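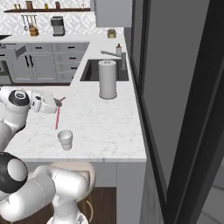 Session notes: the Totik kitchen package, and whether we should want it

Right, so last time we got as far as grippers and I promised you something less dry. These notes go with the session on bought-in simulation kits, and the one I've been living with is Totik, from a small firm called Prutau. I've had it on my own machine since March (on the teaching licence, so no favours done either way) and I've got opinions!

What you get is a set of ready-made rooms, a white arm with a parallel-jaw gripper, and a pile of small tasks. The full list is 34 tasks in 6 rooms. We'll stick to the kitchen, the one with the marble counter, and mostly to the stick and cup task. It sounds like nothing: there's a thin pinkish-red stick in the gripper, a little white cup standing on the counter, and you want the one in the other. Please try it before you laugh. The stick leans as it hangs, so if you send the gripper straight over the cup, the tip is somewhere else. Half of you will line up the fingers and forget the far end of the tool. I did, for an entire afternoon.

Work out the offset from the gripper to the tip first, on paper. Then write your approach for the tip. If your numbers look silly, check which frame you're in (we covered this in the notes on Ruotsalainen's exercise sheet, second half).

Things I like. The rooms are properly furnished, and for camera work that's worth paying for. Behind the cup you've got a roll of kitchen paper, a black sink and a tap, and further back a patterned tile wall with utensils hanging on a rail. A vision model trained on a bare grey table has a lovely easy life and then falls over in somebody's house. With Totik it has to cope with clutter from day one.

Things I don't. The manual is thin, and the contact settings for slim objects are tucked away in a file you'd never think to open (it's under "materials", of all places). Resetting a room takes 16 seconds on the lab machines, so if you're running lots of short attempts, go and put the kettle on. And the teaching licence covers 60 seats, fine for us, tight if the Tekovville campus joins in next year.

Would I buy it? For a course like this, yes, I think so. For a project that needs cloth or pouring I'd look elsewhere, as those tasks felt half done to me.

For next time: get the stick task running, save your log, and write half a page on where your tip error comes from. Bring the half page even if the code is a mess.

Course office, Tekovville campus | © Robotics teaching group | Back to top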